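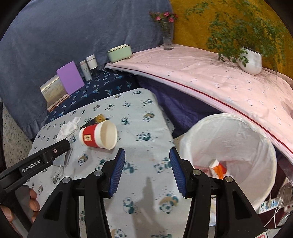 Should the gripper label be set before or after the trim?
After. Trimming shifts the frame index, and a label set first will point at the wrong jaw closure.

Table-clearing tasks: notes on segmenting and planning

Set the depth threshold from the bare cloth, then add 8 mm. Printed cloth upsets a colour mask, so weight depth over hue. Run the mask on every second frame and fill the gaps afterwards.

Where paper lies over a wrapper, mark the top layer only. Henk Dewulf's script in the Skativau tools merges touching masks by default — turn that off with merge=0.
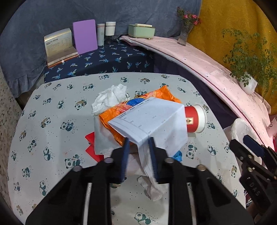
What sampling limit suits the grasp planner on a cluttered table?
Start at 1000 candidates and lower it if planning takes longer than 2 seconds.

Thin sheets score badly on width alone. Rank them by edge height.

Cups on their side: approach across the axis, with the closing speed at some 33 per cent.

Save the config beside the log. Version changes go to Pin-yu Sin.

Last revised 18 April 2019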